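The two women who run the example-gathering side of the Weveck project share a long desk in Clurnport, and when I came by they cleared a chair for me, found me a coffee and then talked for most of an afternoon (I had asked for twenty minutes).

What they gather is demonstrations. A person steers a simulated robot through a chore in a simulated home, everything the robot sees and does is saved, and a learning system is later trained on the lot. They had 600 usable ones in January and they have 705 now, and the older of the two, who came to this from teaching piano, was a little rueful about that.

"You'd think it would go faster with no real furniture to bump into," she told me. "But a bad example in a made-up living room is just as bad as one in a real kitchen, and somebody still has to sit there and look at it and say no, we can't keep that one." 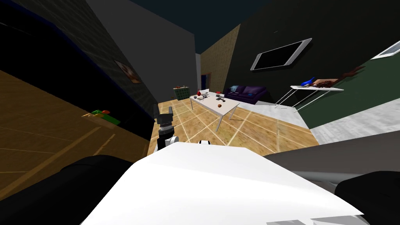
"So we look at all of them," she went on, "from the first second to the last, and we write down where the person hesitated. I don't mind hesitation, you know – I'd even say I like some of it. If every run is perfectly smooth, the system never learns what to do when it's a bit off to one side. What I throw out is the run where the person gave up on one plan and started another without backing away first."

Her colleague handles the operators, who work from an office in Tustthorpe in shifts of 4 hours. She used to let them go longer, she said, and the last hour was always the one that got thrown away. They're asked to talk out loud while they steer, and those remarks are typed up and kept beside the recordings. "It's lovely reading, some of it," she said. "People are so patient with the thing! They say sorry to it."

I wondered whether the close work was the hardest part to collect, the last few inches where the fingers have to go exactly where they're meant to. 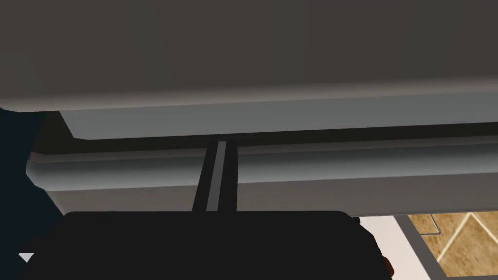

Zwane was on the speakerphone by then, and thought the close work got too much of the credit. Most of the 205 runs turned down so far had gone wrong much earlier, in how the robot was parked, and by the time the arm was reaching there was very little an operator could do to save them.

The piano teacher laughed and said that was fair, and that she'd been telling pupils the same thing about how they sat on the bench for half her life.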